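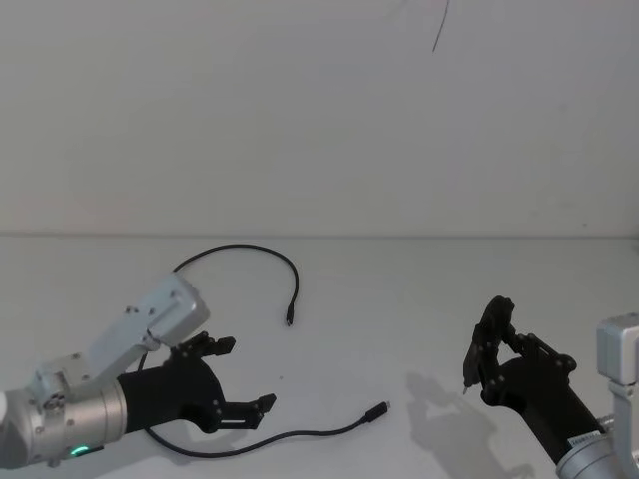 Start with the headline number, as everyone in the room will have read it on the programme. Brorka reports 460 successes in 481 attempts at picking up a cable and presenting the plug end for the other arm. That works out at just over 95 per cent, and I don't dispute the sum. My trouble is with the word "attempt". The cable lies in one big loop with both ends out in the open between the arms, the thicker connector well clear of the slim one, and the left gripper has its jaws open beside it. Anyone who has tried to get a lead out of a drawer will see that this is a kind start. Ask how many of the 481 began like this. The paper says "varied" and leaves it there.

(Pause. Someone will say the layouts were random. Let them.)

Random from what, though? The methods section says the cable was dropped by hand and the attempt counted once the operator was "satisfied that the task was feasible". I read that four times. A person looks at the table, decides whether the robot has a fair chance, and only then does the clock start. We have no record of the drops that person turned down. I asked the Deák group by email and got a polite answer saying the number was small. Small is a word I would not let a student use.

Next slide, training data. 1301 recorded demonstrations, all by the same two operators. Say clearly that this is a decent amount of work and that I am grateful the files were shared. Most groups don't share them.
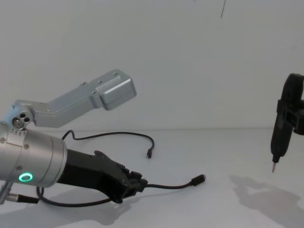 What I did with the files: went through the demonstrations and sorted them by where the gripper first closed on the cable. The grips bunch up heavily near one connector. So when the authors say the method has learned "where a cable wants to be held", I think it may have learned where two people like to hold it. Those could be the same place. Nothing in the paper lets us tell.

The test I'd want is dull. Swap the cable for a stiffer one and keep everything else still. Then swap the plug. The authors changed the cable and the lighting in the same week and reported one figure for both, so when the score dropped we can't say which did it.

Don't get drawn into the argument about simulation here. Kornél Farkas is speaking on that straight after lunch and will do it better.

Branching cables. Slow down for this part, it's the bit I care about.
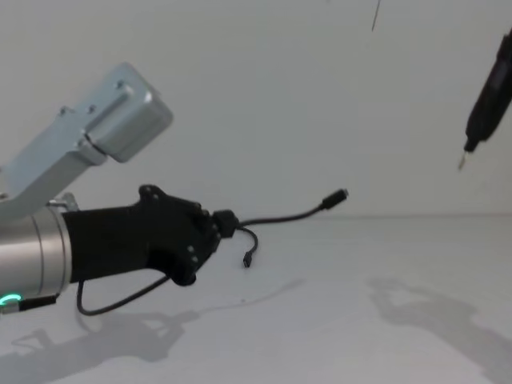 A single lead has two ends and you can usually get away with treating it as a line. Once there's a hub with two branches, lifting it changes where both plugs hang, and a short branch that curls back on itself may end up facing the wrong way for the second arm. The paper has a section on this with 18 trials. Eighteen! The main claim rests on 481 and the hard case gets one paragraph and no table. Success there is defined as "object held clear of the surface". Holding it clear is fine as a first step, but the title of the paper says handover.

I would rather see the main result cut in half and the time spent on branches.

Be fair before finishing. The grasping itself looks sound to me. I reran their scoring script on the shared logs and got their totals, which is more than I can say for Fekitz last April. If asked whether I'd use Brorka: yes, for single leads laid out by a friendly hand. For a harness out of a box, I'd want to see the turned-down drops first.

If there's time: the question of who presses "start". If there isn't, leave the reading list up and take questions.

Related talks
Fekitz, one year on: which scores held up?
Kornél Farkas: Simulated cables and the real kind
Natmont workshop: logging the trials you threw away
What counts as a handover?
Short notes on operator habit in demonstration data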